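El evangelio de la caja transparente

La industria del orden doméstico promete tiempo, calma y hasta ahorro. Las pruebas, cuando se piden, tardan en llegar.

8 de julio de 2020

Silvana Rezende tiró el paquete de arroz el mismo día en que compró el bote. También el de las lentejas, el de la harina y el del bicarbonato. Tres semanas después no sabía cuál de los dos polvos blancos era cuál, ni cuándo caducaba ninguno. «Quedaba precioso», admite. «Hice fotos. Luego hice un bizcocho y hubo que tirarlo».

Lo cuenta sin rencor, aunque el conjunto, de la marca Avlow, le costó 311 euros. El folleto que venía dentro aseguraba que una despensa ordenada devuelve a su dueña 24 minutos al día. Pregunté a la empresa de dónde salía la cifra. Me remitieron a una encuesta propia, hecha entre clientes que acababan de comprar el producto y a los que se preguntaba cuánto tiempo creían que iban a ahorrar. Iban a ahorrar. Nadie los llamó después.

El sector vive de esa clase de futuro. Se vende el cajón compartimentado, el separador del separador, la bandeja giratoria, y sobre todo se vende la transparencia: lo que se ve se usa, dice el lema que repiten los manuales, y lo que se usa no se desperdicia. Suena razonable. También suena razonable lo contrario, que una chocolatina a la vista dura menos que una guardada en el armario de arriba, y de eso los catálogos hablan poco.

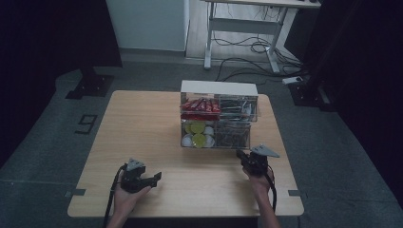
Miloslav Pešek lleva media vida diseñando muebles de cocina y desconfía de cualquier sistema que necesite instrucciones. Su objeción es de superficie. Una caja dentro de un armario resta espacio al armario, y en los pisos pequeños, que son los que más compran estas cosas, la resta se nota. «Me piden módulos más hondos para que quepan los organizadores», explica. «Les pregunto qué van a guardar en ellos y me contestan que ya lo verán».

Hay un argumento más serio a favor, y conviene no despacharlo con una burla. Para quien vive con problemas de memoria, o comparte casa con niños que preguntan cada cinco minutos dónde están las galletas, ver las cosas puede ser una ayuda verdadera. Lenka Čierny, terapeuta ocupacional, recomienda recipientes claros a algunos de sus pacientes. A algunos, insiste. A otros los abruman. Y a casi todos les sirve igual un tarro de mermelada lavado, que sale gratis y al que se le puede pegar un trozo de cinta con la fecha.

Lo que Čierny no recomienda es el curso. Porque también hay cursos. El de Nustham, que se da en línea, dura tres fines de semana y otorga un diploma de «asesora de espacios». La promoción presume de 2.000 alumnas. Me apunté a la sesión gratuita. Durante la primera mitad se nos invitó a pensar en un cajón que nos produjera vergüenza; durante la segunda, a pagar el resto. De bisagras, humedad, polillas o fechas de consumo no se dijo una palabra.

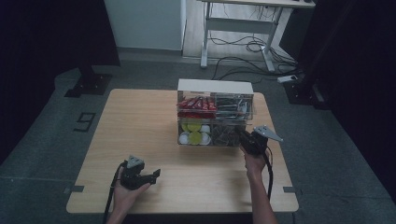
Onyekachi Ibrahim hizo el curso entero y llegó a tener clientela. Lo dejó en noviembre. Recuerda una casa a la que volvió cuatro veces en un año, siempre para vaciar y volver a llenar los mismos estantes, con recipientes nuevos en cada visita. «La señora no tenía un problema de orden. Compraba el doble de lo que comía», dice. «Yo podía decírselo o podía cobrarle. Durante bastante tiempo le cobré».

Su relato coincide con lo que se ve en los anuncios de segunda mano. En los de mi barrio abundan los juegos de botes casi completos, a los que les falta una tapa, y los organizadores «usados una vez». Quienes los venden suelen dar el mismo motivo: cambio de sistema. El sistema nuevo, supongo, también será transparente.

Janka Hubáček, que regenta una ferretería en la que mi familia compra desde siempre, me enseñó lo que más sale de su estantería de almacenaje. Son cajas opacas, con asa, de las que se apilan. Las compra gente que tiene mantas, herramientas o adornos de Navidad y quiere que dejen de estar por medio. No preguntan por la marca. Alguno pide un rotulador.

Silvana Rezende, por su parte, conserva los botes. En el del bicarbonato guarda ahora pinzas de la ropa. El arroz ha vuelto a su paquete, cerrado con una goma.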